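Chapter 6
Passing Things Over: What Two Arms Teach Us About Timing

I put off writing this chapter for ages, mainly because handovers look so dull on paper. One arm has the thing, the other arm wants the thing, and at some point they swap. How hard can it be? Well, I spent most of a September finding out, and I came away with a lot of respect for anyone who has ever passed a full mug across a table.

In Chapter 5 we had one arm picking up blocks, and blocks are lovely. They stay the shape you left them. For this chapter we move on to the sort of rubbish you would find in a recycling bin (drinks bottles, mostly, and the more battered the better), and we ask a second arm to join in. The method we'll follow is the one I know as the Dretero split: you cut the handover into 2 stages, approach and release, and you train each on its own before you let them meet.

We gathered 200 handovers for the first version, all steered by hand. I thought that would be plenty! It gave us a very decent approach and a hopeless release. The giving arm let go too early, over and over, and squashed bottles were far worse than smooth ones. A dent moves the place where you'd want to put your fingers, and if the model has only learned "grab the middle", it grabs air or it shoves the bottle sideways.

So we added a view from the wrist of the receiving arm, and that's the view I'd like you to keep in mind as you read. 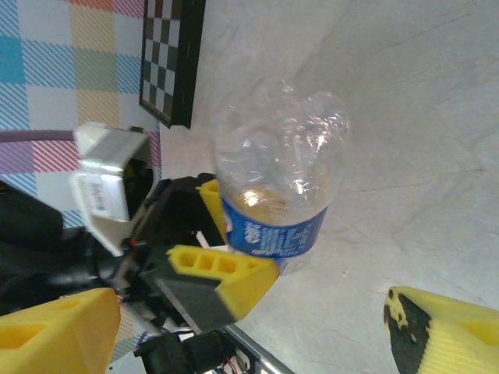

Sesley Robotics Teaching Group, Department of Engineering

The other arm has the bottle by its label end, one yellow finger pressed into the label and a bigger one angled under the base, which leaves the crumpled top for us. Now think about what the receiving arm has to decide. Where do its own fingers go, given that two are already there? How far should it close on plastic that creased? And when should it tell its partner to let go?

We'll take those in order. Section 6.1 is about choosing a grasp when part of the object is taken. If you skipped the bit on camera calibration in Chapter 2, go back and do it now (sorry), as I'll be leaning on it straight away.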